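Table Baskets and Small Item Sorting: Frequently Asked Questions

These are the questions people ask most often about the wire baskets we lend and sell through the Gustenik household room. If yours isn't covered, leave a note at the desk and Souad Abdel Hamid will get back to you.

What size basket should I start with?

Start with the Gaber rectangular basket. It fits on an ordinary kitchen table with space left to work in front of it, and it will go on most pantry shelves. The larger Solten basket holds more but is awkward to lift when full, and it doesn't fit in a standard wall cabinet.

The Gaber is 22 centimeters deep from front to back. Measure your shelf before you come in, including the door hinge if there is one. Hinges are the usual reason a basket comes back.

What can I put in it?

Dry goods in packages, sponges, cloths, small tools, craft supplies, bathroom items, toys. Anything smaller than the gaps in the mesh will fall through, so put screws, beads and loose beans in a jar or a bag first.

Heavy cans are fine in a single layer. Don't stack them.

Can I use it for fruit and vegetables?

Yes. Onions, potatoes and citrus do well in wire because air gets to them from all sides. Put a sheet of paper underneath if the basket sits on wood. Soft fruit such as peaches will pick up marks from the wire, so line the bottom with a dish towel.

Can I put unwrapped food in it?

Line it first. We recommend a clean cotton cloth for bread, rice cakes and similar things, changed every time you refill. The wire is coated, but the coating isn't meant for direct contact with moist food.

Where on the table should the basket go while I'm sorting?

Toward the back, in the middle, with the long side facing you. Keep the front half of the table free for whatever you are sorting. If you put the basket right at the front you end up reaching over it, and the handle gets in the way of your sleeves.

Bring things to the front of the table one at a time, decide if they belong in this basket, then put them in or set them to the side. People who tip a whole drawer onto the table usually take longer.

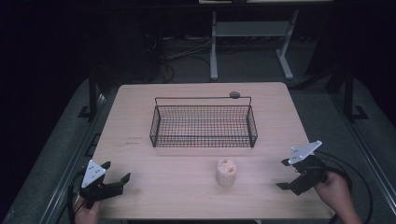 GUSTENIK HOUSEHOLD ROOM, November

A black wire basket on a light wood-grain table, with nothing in it yet and a small beige cylinder in front. Starting with an empty basket makes it easier to see how much space you have. If yours already has things in it, take them out first, even if you think most of them are staying.

Does the handle fold down?

On the Gaber, no. The two thin wires at the short ends and the bar that joins them are fixed. Allow for the height of the bar when you measure a shelf. The Solten has separate handles that fold outward.

Can I carry it by the bar with one hand?

Yes, if the weight is spread evenly. Put the heaviest things in the center under the bar. If it tips when you lift it an inch off the table, set it down and move things around. For a full basket, use one hand on the bar and one underneath.

Will it scratch my table?

It can if you drag it. Lift it to move it. Rachid Abdel Hamid keeps felt pads at the desk, and they cost 3 dollars for a sheet. Stick one at each corner. On glass or a freshly oiled surface we would use a cloth under the whole basket as well.

How do I clean it?

Warm water, dish soap and a soft brush. Dry it right away, paying attention to the places where the wires cross. Don't put it in the dishwasher and don't use steel wool. If the coating chips, a dab of black enamel paint will slow down the rust, but keep that basket away from food from then on.

Dust collects in the corners of the mesh. An old toothbrush gets it out.

My basket rocks on a flat table. Is it faulty?

Possibly. Turn it around first, in case it's the table. If it still rocks in the same corner, bring it in and we'll swap it. Please don't try to bend it back yourself - the joints can crack.

How long can I borrow one?

Loans are for seven days and can be renewed once. Bring it back clean and empty. We hold items left inside a returned basket for a month, then pass them on.

There are 47 baskets in the loan set, all of them Gaber. They tend to run out before the holidays, so put your name down early if you want more than one.

What does it cost to buy one?

Prices are on the sheet by the door and change with each delivery. Returned loan baskets in good condition are sold at half price. Ask Lwazi Baloyi which ones are available.

Do you sell liners and labels?

Liners, yes, in plain cotton. They are cut for the Gaber and will be short in a Solten. For labels we stock Trolto clip tags, which hook over the top wire of the basket. Adhesive labels don't stick to mesh.

Do you run sorting sessions?

Nasrin Esfahani runs one each month, in the afternoon, for small groups. Bring one drawer or one shelf's worth of things in a bag or box. Tables and baskets are provided. Cường Dương takes the bookings at the desk, and there's a waiting list if the session is full.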